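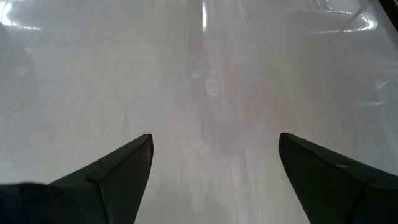
Wrist camera view during a Kirnuteo run, with both gripper fingers in sight.

Kirnuteo: Frequently Asked Questions

Last updated October 14, 2019

What is Kirnuteo?
Kirnuteo is a method for teaching a two-armed robot to handle everyday objects from recorded examples. A person steers the arms through a task many times. A network is then trained to produce the same kind of motion from the camera images and the joint positions. The project is run by the Indine lab at Graltadari.

What task did you use?
Moving beverage cans between a tabletop and a low shelf. A run begins with cans placed in mixed positions, and the goal is to end with the chosen cans standing on the shelf.

How much data was needed?
The main result uses 300 recorded runs, all collected in September. We also trained on a subset of 111 runs to see how much would be lost. The smaller set still gave usable grasps on upright cans but did poorly on cans lying down.

Do starting positions matter?
Yes, more than we expected. In early recordings every can began upright, and the trained policy ignored any can on its side. We changed the instructions so that operators would lay some cans down before starting.

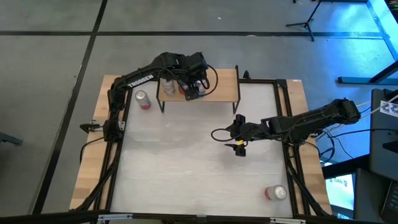

We also asked them to vary which arm makes the first move. Without that, the policy learned to wait for one arm even when the other was closer.

Why cans?
They are cheap, easy to replace, and harder than they look. A can is smooth and round, and it will roll if a finger touches it off center.

What is the hardest part of the task?
Setting the can down. Most failed runs in our log had a good grasp and a bad release. If the fingers open while the can is at an angle, like the Red Bull can in the gripper here with its bottom end at the tabletop, it can tip or roll. We added a short "settle" phase to the recordings, where the operator straightens the can before letting go.

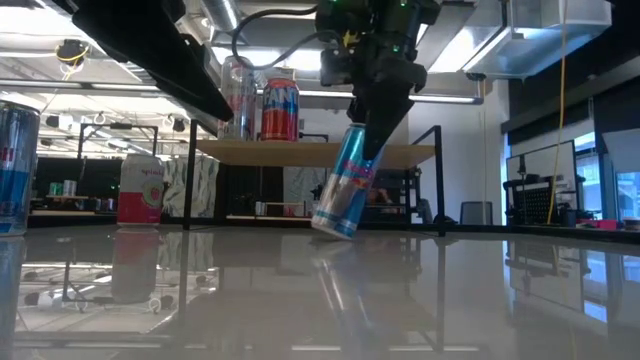
Reflections were our main worry on the vision side. We trained one version with plain images and one with random brightness changes, and only the second held up when the lighting in the room changed. A shiny table adds a second problem. The Spindrift can has an upside-down copy of itself below it in the tabletop, and the plain version would sometimes reach too low for a can like that. The brightness changes did not fix this. Adding the wrist views did.

Does it use depth sensors?
No. All results on this page come from ordinary color images.

How does it compare with Vrabec?
Vrabec is our older method, which predicts one motion step at a time. Kirnuteo predicts 16 steps, carries them out, and then looks again. The motion is smoother and there are fewer pauses near the shelf.

Can it place a can next to others already on the shelf?

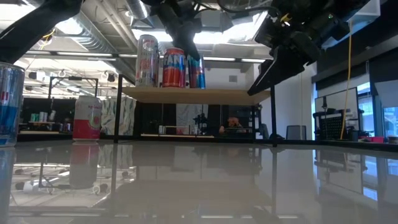
Usually, if there is a gap wider than the open gripper. In tight spaces the fingers can push a neighboring can. We count a run as failed if any can falls, even when the target can is placed correctly.

Do both arms work at the same time?
They can. One policy controls both, so there is no separate step for dividing up the work. Collisions between the arms are handled by a simple distance check that stops the run.

Will the code be released?
Yes. Training code and the recorded runs will be released together, in 2 parts: the tabletop runs first and the shelf runs after that.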